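Rotgate Session Metadata - Data Card

Version 4
Last revised: Sun 29 May
Maintainers: Josiane Hoarau, Raphaël Lacroix

Session-level catalog records for jazz recordings made with string, woodwind or vocal ensembles, transcribed from the card index of the Rotgate listening library in Udavthorpe.

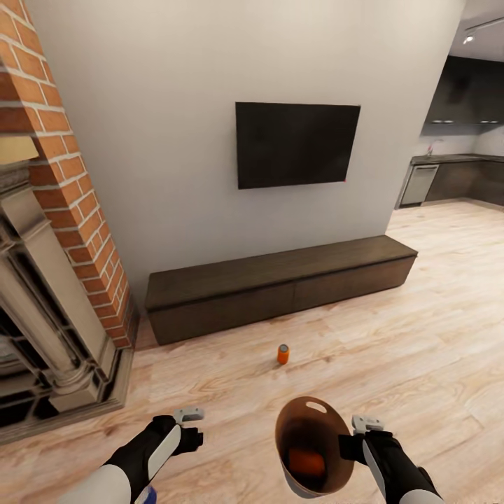
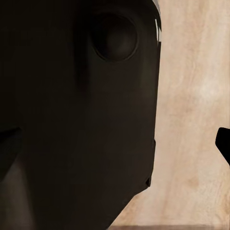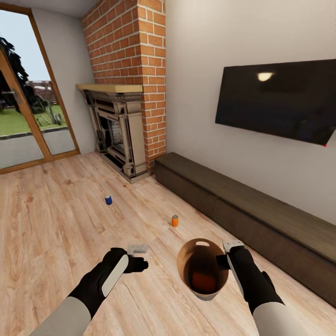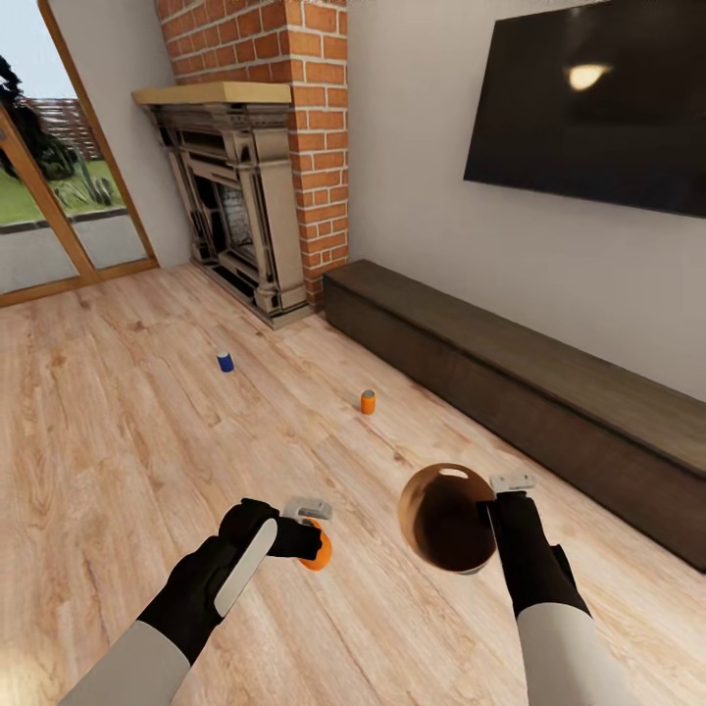
Computer-rendered views. The first and third are of a living room.

Summary

The dataset contains 1223 records. Each record describes one recording session, and a session is defined as a continuous booking of a studio or hall by a single leader. A session that ran past midnight is treated as one session and is dated to the evening on which it began. Of the total, 313 records concern live performances; the remainder concern studio work.

No audio is included. The dataset does not contain cover art, liner notes or scans of the original cards.

Source material

The card index was compiled by hand over many years by several catalogers, whose practices differed. Early cards give the leader, the venue and a list of titles. Later cards add the arranger, the conductor and the size of the string section. Where two cards describe the same session, the fuller card was used as the base and any disagreement was entered in the notes field.

Transcription was carried out in Brutico, the library's cataloging software, and the records were then exported as plain text. Each record was read against its card by a second person. Raphaël Lacroix prepared the transcription rules and Josiane Hoarau reviewed all questions of personnel and instrumentation.

Files

sessions.csv - one row per session
personnel.csv - one row per musician per session
titles.csv - one row per title recorded, including rejected takes where the card lists them

All files are encoded in UTF-8 and use the comma as separator. The session_id field links the three.

Main fields in sessions.csv

session_id: permanent identifier, never reused
leader: name as it appears on the card, family name first
date_start: year, month and day; unknown parts are left blank
venue: studio or hall, in the spelling used on the card
arranger: blank if not stated
ensemble_type: strings, woodwinds, voices or mixed
live: yes or no
confidence: 1 or 2, where 2 means that the card was confirmed against a printed discography
notes: free text

Known limitations

String players are often absent from the cards. A section may be entered only as "strings" or "strings and harp," and such entries have been kept as written. Users should not read a missing name as evidence that a musician was not present.

Spellings of arrangers' names have not been made uniform in this version. The same person may appear under a full name, an initial or a working name. A name authority file is planned for September.

The label abbreviation Vi is used on the cards in two senses - for a record label and for the viola. It has been expanded in personnel.csv, but remains as found in the notes field.

Coverage is uneven. The index reflects what the library acquired and should not be used to estimate how many sessions of this type took place in any period.

Corrections

Corrections are welcome and should quote the session_id together with a published source. Changes based on listening alone are recorded in the notes field and do not alter the main entry. Accepted corrections appear in the next numbered version.

Terms of use

The records may be copied and adapted for research and teaching, provided that the Rotgate listening library is credited and the version number is given. Commercial reuse requires written permission from the maintainers.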